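Jistach 습원 지하수위 관측망 중간 점검 결과

2025년 10월 2일
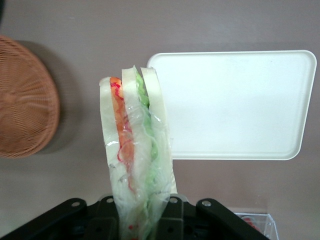 Jistach 습원 북측 구역의 지하수위 관측망에 대한 중간 점검이 완료되었다. 대상은 배수로 차단 구간에 설치된 관측정 40개소이며, 이 가운데 29개소에서 결측 없는 연속 자료가 확보되었다. 나머지 관측정에서는 로거 전원 불량과 스크린 구간의 세립질 유입이 확인되었다. 시추 코어의 층서는 상부 섬유질 이탄, 중간 분해층, 하부 섬유질 이탄으로 구분된다. 투명 랩으로 싼 샌드위치의 단면에서 흰 빵 사이에 주황빛 속재료가 좁은 띠로 끼어 있듯이, 중간 분해층도 상하부 이탄과 색으로 구별된다. 다만 코어에서는 경계가 점이적인 구간이 많아 육안 구분만으로 층 두께를 확정하지 않고 분해도와 건조밀도를 함께 측정하였다.

중간 분해층은 투수성이 낮아 상부층의 수위와 하부층의 수두가 서로 다르게 반응한다. 강우 직후 상부 관측정의 수위는 빠르게 상승하였으나 하부 관측정에서는 지연이 나타났다. 기존 보고서는 두 심도의 자료를 평균하여 사용하였으므로 차단 시설의 효과가 과소평가되었을 가능성이 있다. 이번 분석부터는 심도별 자료를 분리하여 처리한다.

차단 시설은 Domgate 지점의 목재 보 2기를 우선 점검하였다. 상류 측 보는 월류부 높이가 설계값과 일치하였다. 하류 측 보에서는 우안 접합부를 따라 우회 침투가 발생하여 이탄과 점토로 보강하였다. 보강 후의 수위 변화는 아직 자료 기간이 짧아 평가에서 제외하였다.

Matei 구역의 지반고 측량에서는 기준 말뚝 대비 최대 15mm의 침하가 기록되었다. 이 값에는 건기의 가역적 수축이 포함되어 있으므로 영구 침하량이나 탄소 손실량으로 직접 환산할 수 없다. 우기 이후 동일 지점을 재측량하여 가역 성분을 분리할 예정이다.

Utov 집수역 출구의 용존유기탄소 시료는 분석 중이다. 로거 교체와 관측정 세척은 11월에 실시하며, 작업 기간에는 해당 지점의 실시간 자료 제공이 중단된다. 보정 전 원자료가 필요한 공동 연구기관은 관측정 번호와 필요한 기간을 명시하여 자료 관리 담당에게 신청하면 된다.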